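Table thread, as a few of you asked what I ended up doing with the Tarnholm.

Background for anyone new: it's the big table in the back room. I eat at it, work at it and do all my cutting out on it. It cost £270 second-hand and the pale top was the reason I bought it. The pale top is also the reason I have spent so much of September cleaning it.

The state of it two weeks ago: tea rings at my end, a blue line where a biro had gone off the edge of a pattern, glue from the lampshade job, and a general greyness where my forearms go.

Tea rings first. Washing-up liquid and warm water took most of them. The older ones needed bicarb mixed to a paste, left on for ten minutes, then wiped with a damp cloth. I did that twice.

Tried the Zulla spray on the greyness. It lifts the grime but leaves a film, and you only see it when the sun comes in low after four o'clock. You have to go over it again with plain water. I wouldn't buy it again for a table. It's fine on the hob.

Biro: surgical spirit on a cotton bud, working in from the ends of the line so it doesn't spread. Try it underneath or somewhere hidden first. Mine was all right but I can't speak for yours.

Glue was the slow part. A plastic scraper held nearly flat, a bit of cooking oil rubbed in and left, then scraped again. Do not use a kitchen knife. There is a scratch at the window end from when I used a kitchen knife.

Someone asked about replacing the top. I did ask. Kerekes quoted £575 for a new one, fitted, and they'd need to keep the table for a week. I can't be without it for a week and I don't want to spend £575.

Also looked at the Bravetti covers, the clear sort you have cut to size. £31 for the small one, which wouldn't reach the ends. My sister had one on her old table and crumbs got underneath and stayed there. I've gone with a cork mat for hot things and a cutting mat for cutting. Both live on the shelf behind my chair.

To the person who said just put a tablecloth on it: I have two. They slide about when I'm writing and I end up washing those as well as the table.

What I do now, every evening: brush the crumbs off, wipe with a damp cloth, dry with an old tea towel. Drying makes more difference than I expected. Most of the dullness was water marks from me leaving it wet.

Red thread and felt fluff are the next thing, because on a top this pale every bit shows. You wipe it down, think it's finished, and then the light falls across it and you find more. In this one it looks clean enough until you get to a tiny pinkish-red speck up near the top, and there's a faint dark mark lower down on the right. Going to try a lint roller before the cloth and will report back. 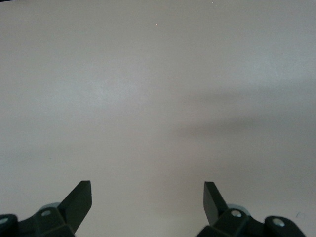
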